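Chapter 4
When the Work Changes: People and Automation

After studying this chapter you should be able to:
describe how a job can be split into tasks
explain why some tasks are automated before others
discuss how automation changes pay, skills and working hours

Karine Sandhu worked at Kavanagh for 18 years. For most of that time she packed and checked small household goods by hand. When the firm brought in its first robot arms it employed 180 people on the packing floor, and many of them expected to be sent home. Forty left or retired over the next few years. Most of the others stayed, but few of them now do the job they were hired to do.

Sandhu's new job title is demonstrator. She handles ordinary objects with a gripper tool, and the record of her movements is used to train the machines. "I still pick things up and put them down," she told a staff meeting in August. "The difference is that I'm asked how I do it."

Work of this kind is done on foot and with the hands, often by several people sharing one large room.

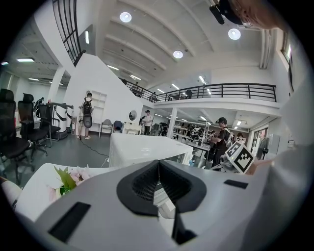 Figure 4.1 A shared workspace, with a hand-held gripper in the foreground. Two of the people on the lower floor wear backpacks.

Economists who study automation start with tasks. A job is a bundle of tasks, and a machine seldom takes over the whole bundle at once. Lifting a box of known size is an easy task to hand over. Arranging flowers or clearing a table is much harder, as the objects vary in shape and some are easily damaged. People do these things without thinking about them — and so find them hard to put into words.

A demonstration gets round this difficulty. The worker carries out the task using grippers in place of fingers, and the movement itself becomes the instruction.

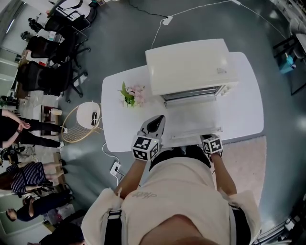 Figure 4.2 A worker at a table with a gripper in each hand. The patterned cubes are markers.

Demonstration work raises questions that older pay agreements did not cover. At Kavanagh, packers were paid by output. Demonstrators are paid by the hour, with a 10-minute break in each one. Some welcomed the slower pace. Others missed the bonus, and a few asked whether they should be paid again when a movement they had recorded was used at another site.

Section 4.1 looks at how tasks are identified and measured. Section 4.2 returns to the question of pay.

Key terms: task, demonstration, output pay, retraining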